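Tidying tips from the Flandwood bench: clear the bin first 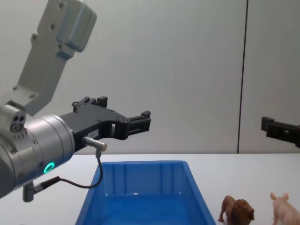 Our tidy-up trials at Flandwood taught me more about putting things away than my mother managed in 18 years. Kyrylo Lysenko ran 500 of them, and the method was dull on purpose: same task, same table, change one thing at a time. Start with an empty bin, as with the blue one, and leave the lion and the pig standing clear of it with a bit of tabletop between them. Toys shoved up against the bin wall accounted for 115 of our failed pickups -- my kids' shelves work on much the same principle.

For the playroom, then:

Use a bin with sloping sides and a wide mouth.

Pull things away from the walls before you grab them.

Put away one animal at a time. Two-handed scooping looks efficient and ends under the couch.

Kyrylo wants to try socks in October. I've offered mine, any colour he likes.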